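Hulme Youth Flag Football – Progress Report to the Dandard Fund
10/24/19
Prepared by Kaede Nomura

The fall season is past its midpoint and all 12 teams are still playing. Registration closed at 549 players. The 9-and-under group grew the most, so we split it into two divisions after the second week.

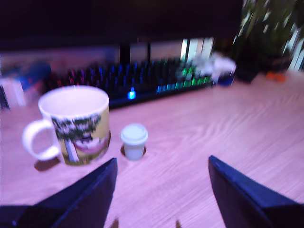 Your grant paid for flag belts, mouthguards and field rental at Zetska Park. The belts came late and we borrowed sets from the middle school for the opening games. Field rental is paid through the end of the season.

Coach training went better than in June. We had 44 coaches finish the concussion course and the background check. Two have not turned in their forms and are not on the sideline until they do.
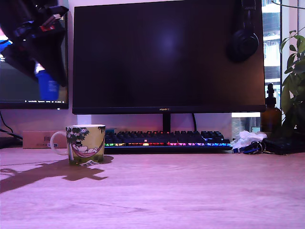 Derek Kershaw moved the schedule and standings over to Flatari. Scores now go up the same night. Parents still call about rainouts, mostly because the text alerts were not switched on for the younger divisions. He is fixing that this week.

Referees are the weak spot. We lost several to high school games on Friday nights and had to push some kickoffs to Sunday afternoon – not popular with families, but no game has been canceled for lack of an official.

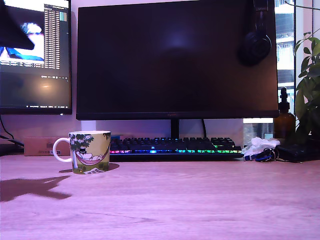

We would like to move the unspent travel money into referee pay for the playoffs. The line-item request is attached, and we need an answer before the bracket is set.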